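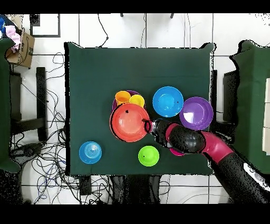
Taming the Plastic Bowl Drawer
Kitchen Tips - Sorting and Storing
Posted May 5, 2023

Every kitchen has a drawer that fights back. Ours holds the plastic dishes, bought in cheerful colors at a moment of optimism and since then kept in one avalanche behind a door you open with your foot ready.

The usual advice is to stack everything by size. Fine advice, if all your bowls came from the same set. Mine came from a Kombo picnic set, two birthday parties and a clearance shelf in Laltcombe, and no two rims agree on anything.

Start by getting the lot out onto a table. Put a cloth down first, a dark one if you have it, as bright plastic shows up well against dark green and you'll stop losing the blue cup behind the blue bowl. Turn some of the cups upside down while you sort. You'll see the bottoms, where the cracks like to start.

Throw out anything split. Yes, even that one.
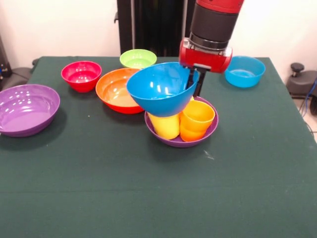 2 min read

Now for the cups. Left to themselves they roll to the back and breed. Stand them in a wide, shallow bowl and the whole group moves in one trip. Three in a purple bowl is a good load. A fourth will go in if you push, and then you'll be picking up four.

Deep bowls nest, shallow ones sulk. If a bowl rocks when you set it inside another, take it out and give it a different partner. Don't force it down. Two bowls jammed together in May will still be jammed together in July, and you'll be running hot water over them with guests in the hall.

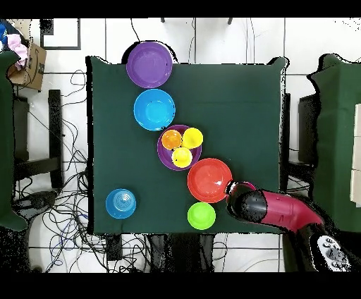
Small bowls ride on a plate, big plates wait their turn.

The same trick works for the little bowls. Cluster them on a small plate so they nearly cover it, and carry the plate. Larger plates go in the cupboard first, flat, with the loaded one on top. I used to do it the other way up - once.

A word on dividers. Sokness sells a nice one, and I own it, and it is currently dividing my socks. A folded dish towel between stacks does the job and can also be used to dry a dish.

Colors: sort by them if it makes you happy. It lasted until supper here.

Next up: lids. I'm putting it off.

Filed under: bowls, cupboards, plastic
218 readers saved this tip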